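Monthly Gripper and Wrist Check, Skismont Cell (two-arm bench unit), with my comments

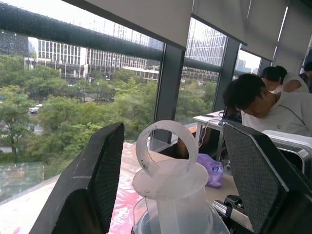
Hidayah Harahap wants the finger pads moved to the top of the list, before the power-on items, and has asked for that twice now. A worn pad shows up as a dropped part long before it shows up as a fault code, was the argument, and the old order had us looking at pads last, when everyone is tired. Fair enough! Pads are first from this month on.

I do this check on a Thursday before lunch and it takes me most of an hour if I don't get talking. Left arm first, then right, same order every time. Marks are OK, WATCH or FIX. Anything marked FIX means the cell stays off until it's sorted, and yes, that includes the week we have visitors.

Pads and fingers

1. Mesh pad on inner face, left hand, both fingers: OK
The mesh is still gripping well. I run a thumbnail across it in both directions and if it feels slick one way, that's a WATCH. It felt the same both ways.

2. Mesh pad on inner face, right hand, both fingers: WATCH
One corner is starting to lift on the outer finger. I pressed it back down and it stayed, but I don't trust it. New set of Grerel pads is in the drawer (the second drawer, please stop moving them to the first).

3. Fingers close parallel on the gauge block: OK
Left and right both fine. If you see a sliver of light at the tip, loosen, reseat, tighten and try again before you write anything down — nine times in ten it's grit under the seat.

4. Finger screws, paint marks lined up: OK

5. Grip test with the frosted plastic test piece: OK
Pick it up, hold it, put it down, eight times per hand. Watch the body for creep while it's held. No creep on either hand. Please wipe the piece first, because fingerprints on it will fool you into thinking the pad is going.

Wrist

6. Wrist camera lens clean, bracket tight: OK
Lens cloth only. I found a paper towel next to the cell last month and I have my suspicions.

7. Camera cable, full bend both ways: WATCH
Left side has a slightly flattened spot near the clip. Picture doesn't flicker when I wiggle it, so it stays for now. If it flickers even once, swap it.

8. Wrist joint play by hand, power off: OK
Power OFF, meaning the key is in your pocket. A tiny bit of give is normal on the left, it has been like that since we put the arm in.

9. Cycle counter read and written down: OK
Left 2,855 and right 1,620 since the last pad change. I know those don't match, the left hand does most of the picking in the Tjoa program. Hidayah, this is your lopsided pad wear, by the way.

Table and surroundings

10. Cover sheet flat, no folds inside the reach: OK
I smoothed it down and taped one corner. A fold will catch a fingertip on the low approach and then you're resetting the arm instead of working.

11. Loose bags and wrap clear of the arms before the first move: OK after tidying
Thin plastic gets sucked into everything. Clear it before you enable, every time, even for a quick jog.

12. Stop button, pressed with arms moving slowly: OK
Both arms stopped. Test it from where you normally stand, so you know you can reach it.

13. Motor temperature after the warm-up run: OK
The highest joint read 69 F, and that was right after a short warm-up, so I'll look again after a longer run.

To do before next time

Swap the right-hand pads, both fingers, even though only one is lifting. Mixed pads grip unevenly and I've chased that problem before.
Order a spare camera cable from Avico. We have none left.
Reprint this list in the new order and throw out the old one taped inside the cabinet door.

Result: cell can run, two items on WATCH.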